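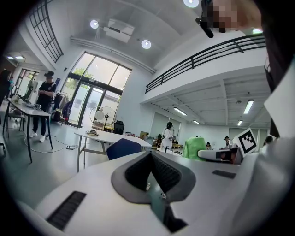
Cludstead Civil Defense Liaison Group
Minutes of the regular meeting, August 13, 2022

1. Opening
The chair opened the meeting at 9:30 a.m. A quorum was present. The minutes of the previous meeting were approved with one correction: the line on siren coverage should read "north harbor," not "north shore."

2. Coast guard notice on the Tolatura firing range
The secretary read the notice received from the regional coast guard office. Live-fire naval exercises will be held off Tolatura for 2 weeks in November. The closed area covers 320 square miles and takes in the eastern approach to Nernard. Vessels must stay clear from 6 a.m. to 4 p.m. on firing days. The list of firing days has not been sent yet.

The fishing representative said that boats working the Nernard bank would lose most of each day and that the notice says nothing about compensation. Members agreed that the group has no authority over compensation but can forward the complaint.

Action: secretary to write to the coast guard office asking for the list of firing days and a contact for claims.

3. Alert system test
The phone alert test reached 3923 registered numbers. Of these, 537 did not confirm receipt. The largest share of these were in Saithong, where the relay was down for part of the morning – the phone company has been asked for a report.

One member asked whether the alert wording could be shorter. The present text takes two screens on older phones. A draft will be brought to the next meeting.

Action: alerts subgroup to repeat the test for Saithong only.

4. Shelter signs
Signs for the ferry terminal and the school have been delivered. The ones for the market hall came with the arrow pointing the wrong way and are being replaced by the printer at no charge.

5. Other business
A resident had written to ask if low-flying aircraft over Nernard were part of the exercise. The secretary will pass the letter to the air base and reply when an answer comes – no date was promised.

The meeting closed at 10:50 a.m.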